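4.2 Offline activation and the grace period

The second part of the study concerns the customers whose machines have no network connection. In the Lema licensing scheme, such a machine receives a signed activation file, which the operator copies from another computer. The file is valid for 720 hours. After this time the software continues to run in a reduced mode, and a new file must be requested from the vendor.

We compared two ways of handling the renewal. In the first one, used at the Arkcombe site, the operator starts the request by hand when the warning appears. In the second one, used at Sanport, the request is prepared automatically and waits for the next visit of the service technician. Both sites had the same software version and the same number of licensed seats, namely 100.

The manual method produced more expired licenses than we expected. In six cases the operator closed the warning and did not open it again before the end of the period. At Sanport no license expired during the study, but the technicians complained about the size of the request file -- it contained the full usage log, although the vendor needs only the seat identifiers and the counter value.

A further difficulty was the system clock. On over 40 seats the clock was behind the time stamp in the last activation file, and the license check treated this as an attempt at manipulation. Most of these seats had only a weak battery on the main board. We therefore propose that the check should accept a small difference and write it to the log, and that it should block the seat only when the difference grows between two starts. The tolerance must be stored inside the signed part of the file, otherwise it can be changed by the user.
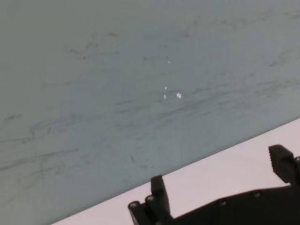
Figure 3. Grey-blue surface with dark streaks and smudges.

Ľubica Pešek objected to the proposed tolerance and remarked that a user who knows the limit will simply set the clock back by the same amount before each renewal. We agree that this is possible. The gain for such a user is small, however, as the counter value in the request file does not depend on the clock. The test with the Clindinitz dongle, where the time comes from the hardware, is planned for September.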